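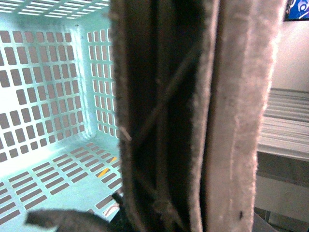
Polling Place Walk-Through, Ladefoged Community Hall
Primary election, September 2022
Inspector: Estíbaliz Carretero

1. Entrance and ramp – PASS
Handrail tight, mat taped down. Door still weighs as much as a small car. Prop it open by 6:45.

2. Campaign signs outside the line – FAIL, then PASS
One for each side in the sheriff's race, both planted well inside the limit. Moved them myself. Equal treatment achieved.

3. Voting booths – PASS with note
8 set up, 8 lit. Booth 3 leans to the left. Please fold a piece of cardboard under it before somebody calls the radio station.

4. Scanner (Tremex) – PASS
Zero tape printed and signed. Counter reads 0. Test deck of 25 ballots came back as 25.

5. Seals – PASS
Numbers match the log. The log is in pencil. Ink next time, as I wrote in December.

6. Extension cords – FAIL
Two cords plugged into each other across the main aisle. The fire marshal votes in this precinct.

7. Accessible booth – PASS
Headphones work. Chair had been borrowed for the coffee table and was returned under protest.

8. Provisional envelopes – PASS
78 on hand.

9. Posted notices – FAIL
Sample ballot is for the neighboring precinct. Nice clean copy, though.

Recheck items 6 and 9 before doors open. Initial here: E.C.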